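Lindsay Bright has been selling the Pirihi for 9 months, and she would like me to stop calling it a laundry robot.

"It's a training and test kit," she says. "You get the arm, the gripper, the wrist camera and a set of small household props. What you teach it is up to you."

Fair enough, except that the page on the Cevau site shows laundry, more laundry, and then a cup. I had been sent there by two readers who wanted to know if the thing was worth their money. So I asked Bright for an hour on the phone, and I also asked Tipene Mahuika, who has had a kit on his bench since August and has no stake in the company.

Bright is good company and quick with an answer. When I ask what the arm can do out of the box, she says it can pick up, carry and put down "most light things." When I ask what share of the time, she says it depends on the thing. I ask about hangers, because hangers are all over the sales page.

"Hangers are hard," she says. "They're thin and they tip. That's why we like them as a test."

Do you have a number?

"We have a number for our own room, with our own lights. I don't think it would help your readers."

I think it would help them quite a lot, and I tell her so. She promises to ask Wiremu Tamihana, who runs the engineering side. Up to now I have heard nothing back.

Mahuika is less guarded. He bought the kit to find out if small shops could use arms like this for sorting and hanging light goods, and he has put in about 200 runs so far. He likes the gripper. He likes the camera at the wrist much less.

"You see what the fingers have, and that part is great," he says. "But hold up something long and it goes right up the middle of your view, in front of whatever you're trying to reach. Then you're guessing."
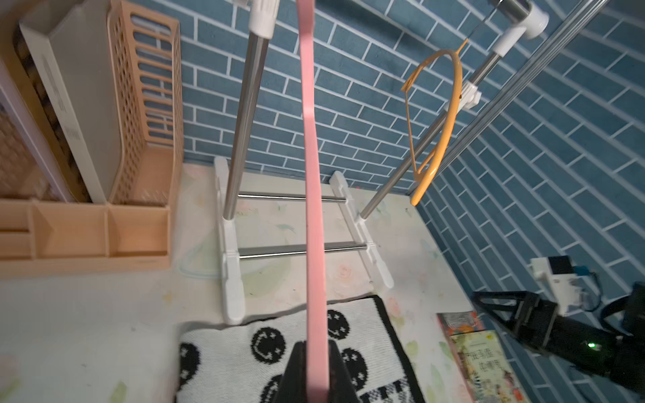
The wrist camera's view on the Pirihi kit, with a pink strip in the gripper and the small drying rack behind it.

I put this to Bright. She says a second camera fixes it. A second camera is not in the box. It is sold under the Seter name, and she was not ready to give me a price.

What about the props? A doll-size rack is a long way from the one in my hallway, and a real wet shirt weighs more than anything I'd expect this arm to be handed.

"People start small," she says. "If you can't do it on a tabletop, you can't do it in a house."

I agree with that. My trouble is with the other direction. Doing it on a tabletop tells you very little about the house, and the sales page slides from one to the other without a pause. Bright says the wording is being looked at.

Mahuika plans to keep his kit. He would not buy a second one. "As a way to learn, sure," he says. "If my sister asked me for something to hang up her washing, I'd buy her a bigger rack."

The Pirihi comes with 6 months of support. I asked Bright what happens after that, and she said she would get back to me on that one too.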